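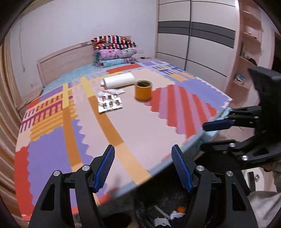

Posted in July by the Orside Shelf

I've been using the Zuneck quote finder for a month now, mostly to hunt down lines for birthday cards and one very long wedding toast. It claims 2,000 sayings, and the friendship section alone has 700 – plenty! Searching is quick and the tags make sense (mostly... "patience" gave me 34 quotes and a lot of them were about fishing). My big gripe is sources. Too many lines just say "Unknown," and I like to know which book I'm quoting. Still, it's free, and I've saved 100 favorites already.

Last updated: July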